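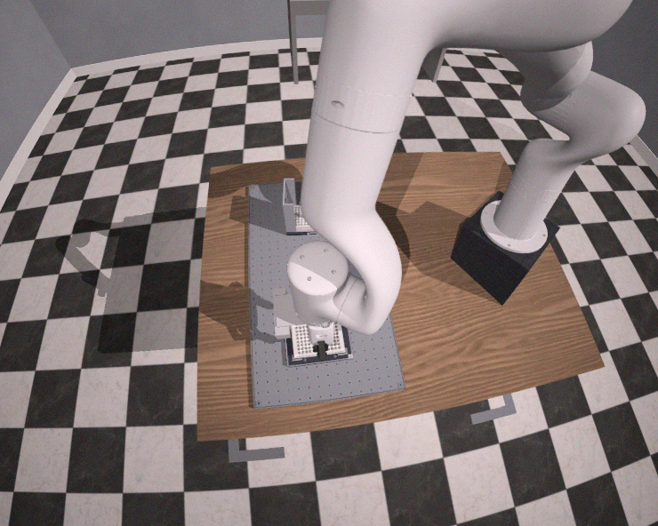
Kamil Štěpánek says he will not sell a herringbone coat length to anyone who has only seen it on a screen. He wants them to hold it first. Herringbone changes with distance, he says, and people who order it from a thumbnail expect stripes and get gray.

He has a point about the gray. Stand across the street from a herringbone overcoat and the pattern is gone. Walk up to it and the zigzags come back, column by column, running the length of the cloth. The effect comes from a plain piece of weaving. The loom makes an ordinary twill, with its slanting rib, and then the slant is reversed. Where the two directions meet there is a small break, and the points of the V sit slightly out of line with each other. That break separates herringbone from chevron, where the points meet exactly. Many shops use the two words as if they meant the same thing.

Štěpánek buys for Clivness, a cloth merchant that keeps a long, narrow warehouse and a counter where walk-in customers can handle the bolts. Most of what he sells is wool, in weights from light suiting to heavy coating. The herringbones fill one wall. The narrow ones, with columns no wider than a pencil line, go to tailors. The wide ones go to people making coats and, more and more, to people covering chairs.

The upholstery trade has changed what the mills make. Skerkard, which used to weave only for coats, now runs a heavier herringbone with a tighter twist in the yarn so that it stands up to rubbing. The coat version is softer and drapes better. On a dining chair it would pill inside a year. The two look nearly alike on the bolt, and the label is the only safe way to tell them apart. If there is no label, ask, and if the seller doesn't know, buy it for a cushion and not for a sofa.

Ha-neul Cheon makes jackets to order and has worked with herringbone for 17 years. Her complaint is with the cutting. The cloth looks forgiving because the pattern is small, and beginners lay out the pieces as they would for a solid. Then the center back seam goes together and the columns on one side are half a width off from the other. She marks the middle of a column on both layers and pins there before she pins anything else. She cuts one layer at a time, face up, and flips the paper pattern for the second piece.

"Sleeves you can fudge," she says. "The back seam, everyone walks behind you."

She also buys extra. For a plain jacket she orders 2 yards. For a wide herringbone she adds half a yard, and more if there are patch pockets. Patch pockets in herringbone can be matched so well that they disappear, or they can be set on the bias so the zigzag runs at an angle. She will do either. A pocket that is nearly matched she takes off and cuts again.

Color matters more than most buyers expect. The classic cloth has a dark warp and a light weft, and the stronger the contrast, the more the zigzag shows. Alico sells a navy and black that reads as solid except in direct sun. Rüegg has a cream and brown that shows from across a room and makes a handsome coat, though a loud suit. Both hold their color well if they are kept out of a bright window.

Care is the same as for other wool. Brush it after wearing, hang it on a wide hanger, and let it rest a day. Steam takes out most creases. Pressing flat with a hot iron will shine the raised ribs, and the shine is hard to remove, so use a damp cloth between the iron and the wool. Moths like herringbone as much as they like anything else.

Prices run from $90 a yard for a good coating down to much less for blends with polyester. The blends are lighter and easier to wash, and they do for skirts and children's coats. They don't shape under the iron the way wool does, and a tailored collar made from one tends to spring back.

Štěpánek keeps a box of cuttings under the counter at Clivness and mails them out on request, four to an envelope. He asks people to pin them to a coat they already own and look in a mirror from the far side of the room.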